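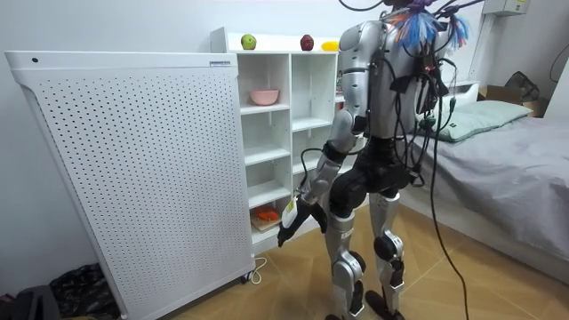

Our question was whether a success rate measured in one room says much about the same policy in another. The Turis group reports its tidying policy in a single mock bedroom, and we had doubts about how much of the score came from the room itself. A white cubby shelf makes things easy for a vision model. A green apple or a pink bowl stands out against plain white boards, and most of the compartments are bare. The low shelves are a harder case, with the arm reaching down and the hand close to the boards, so we scored those separately.

Method

We ran 275 trials using the Bakosetti checkpoint without any retraining. A trial counted as a success only if the object ended up where the instruction said and stayed there for 2 seconds. The original scoring accepted "contact and lift," which we think is too generous. Abilio Figueroa scored all the trials from video and did not know which condition he was watching.

Results

On the upper shelves our numbers came close to the published ones under their rule. Under ours, the score dropped by 26 points. On the low shelves it dropped by more than 27. Many of the lost trials were grasps that looked fine until the hand opened.

We are not ready to say the policy fails to generalize. Our second room, at Quintana, had different lighting and a different shelf, and we changed both at once. That was a planning mistake and we can't separate the two effects now. We also used one scorer, so there is no agreement figure to report.

What we would question is the habit of quoting one number for a whole task. The Dunis baseline looked worse than Bakosetti under the loose rule and about the same under the strict one. A ranking that changes with the scoring rule should be reported along with the rule.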